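Vudstead Makers' Group
Minutes of the March meeting (the one with the robot demo)

Kyrylo Palamarchuk in the chair, me (Miroslava) scribbling. Apologies for my spelling in advance, and sorry if I've squashed anybody's best points into half a line.

1. Last month's minutes

Agreed, once we'd changed "lathe" to "lathe stand" in item 4. We still haven't got a lathe!

2. Visit to Mokus

This took up most of the evening, and quite right too. For those who couldn't make it, we went over to the Mokus workshop on Monday and they gave us a proper demonstration of their two-armed sorting bench, with plenty of time for questions afterwards (I asked far too many, I was told so in the car).

The job they're working on is small electrical bits and pieces: getting them off a table and put away in drawers. Sounds dull, I know, but I could have watched it all night. Kyrylo liked how slowly they run it when visitors are in. I'd have liked one go at full speed, just to see, but our host said no very nicely and that was that.

A few things people wanted written down:

- The arms are taught by hand first. Somebody guides them through a task over and over, and the recordings go off for training. They had 2000 recordings of drawer tasks when we visited, which made several of us feel tired on their behalf.

- Drawers are harder than they look. Pulling one open is all right, but knowing when to stop pulling is the fiddly part, and so is getting a grip on a drawer that has only a notch to catch hold of.

- Cables are the worst of the lot. They never lie the same way twice, and our host pulled a face whenever one was mentioned.

- We had a long chat about emergency stops. Kyrylo wants one like theirs on our bandsaw and I'm minded to agree. See actions.

There was some grumbling that we'd had only 20 minutes at the bench itself before tea. Fair enough, but the group before us had overrun. Kyrylo has already thanked Mokus on our behalf and asked whether we might come again in smaller parties.

I promised to put a picture in with the minutes, so you can see the bench with the old wooden drawers on it, the lower one pulled right out, and a gripper either side. The red-handled valve is the bit I was so taken with.

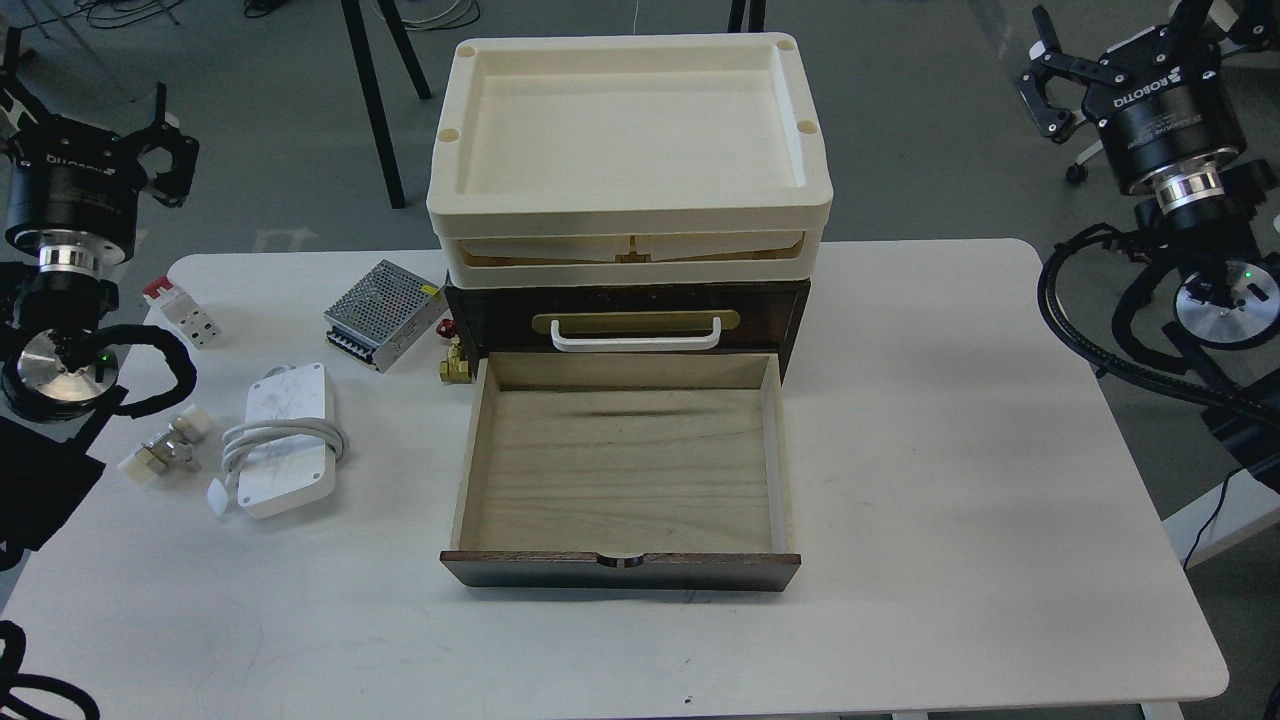

3. Our own open day

We all came home full of ideas, some of them cheap. Agreed that we'd like at least one thing that moves by itself. The Fedoruk kit (the little arm in the blue box under the stairs) needs 3 new servos before it will lift anything, and Milteo have them in stock. Kyrylo to order.

Long discussion about whether children should be allowed to drive it. Yes, with a grown-up next to the switch.

4. Any other business

The kettle is leaking again. Please don't stand it on the soldering bench.

Could whoever borrowed the long extension lead bring it back? No questions asked.

5. Actions

Kyrylo: servos from Milteo, price for a bandsaw stop button, dates from Mokus for a second visit.
Me: type this up (done!), draft the open day poster.
Everyone: have a look at home for old drawers we could practise on.

Closed at half past nine, and then we stood in the car park talking about grippers until it got too cold.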